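Betreff: Re: [greifen-liste] Deformierbare Ketten, Ablation Untergrund
Von: Haruna Aoki
Datum: 13. Oktober 2026

Hallo zusammen,

die Auswertung zur Schmuckaufgabe liegt vor. Der Trainingssatz umfasst 1403 Demonstrationen mit zwei handgeführten Greifern, davon 1199 auf karierter Folie, der Rest auf einfarbigem Untergrund. Aufgabe: Armbänder und Kleinteile zwischen Metallbehälter und Unterlage umsetzen.

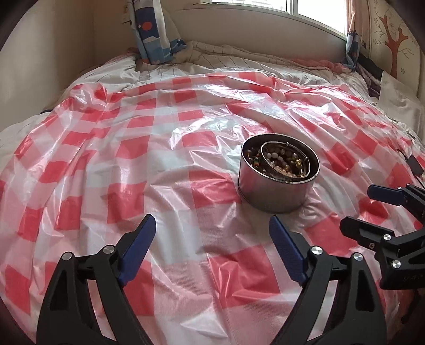
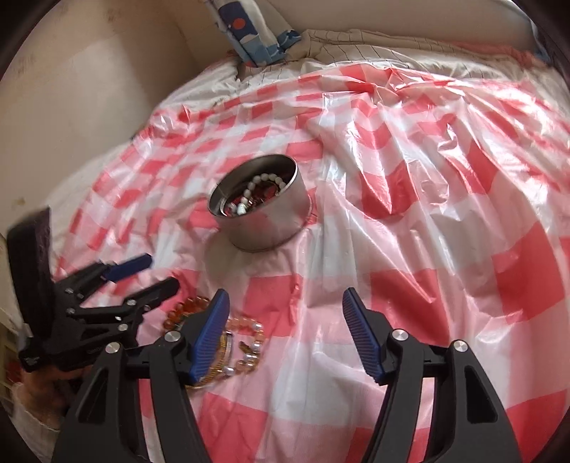
Beide Aufnahmen stammen aus der Folienbedingung. Kritisch sind die Glanzlichter auf den Falten und die Spiegelung des Musters in der Behälterwand.

Rizwan Wickramasinghe fragt, ob die Policy den Griffpunkt überhaupt an der Kette festmacht oder nur am Kontrast zum Karomuster. Er würde erst dann von Generalisierung sprechen, wenn der Encoder eingefroren bleibt und der Untergrund im Test wechselt.

Dazu die Zahlen. Getestet wurde mit eingefrorenem Encoder auf einfarbigem Tuch, 279 Versuche. Die Erfolgsrate fällt gegenüber der Folie deutlich, die Fehler liegen aber fast alle beim Lösen verhakter Ketten. Der erste Griffpunkt bleibt stabil. Ein reiner Kontrasteffekt müsste sich schon beim Anfahren zeigen.

Offen ist die Öffnungsweite. Wir prädizieren sie absolut, Genji Shibata rechnet in Dudano relativ zum letzten Schritt. Ein Vergleich steht aus.

Am 13.10. schrieb Hinata Murakami:
> Wie behandelt ihr Sequenzen, in denen ein Greifer
> den anderen verdeckt? Bei uns in Gokusberg bricht
> dort die Posenschätzung weg. Wir verwerfen die
> ganze Sequenz und verlieren damit viel Material.

Wir verwerfen nur das betroffene Segment und interpolieren kurze Lücken über die IMU. Längere Lücken werden maskiert und gehen nicht in den Loss ein. Das Skript liegt im Buritz-Repository unter tools/segment, die Schwelle ist in der Konfiguration einstellbar.

Die Rohdaten gebe ich frei, sobald die Zeitstempel korrigiert sind.

Gruß
Haruna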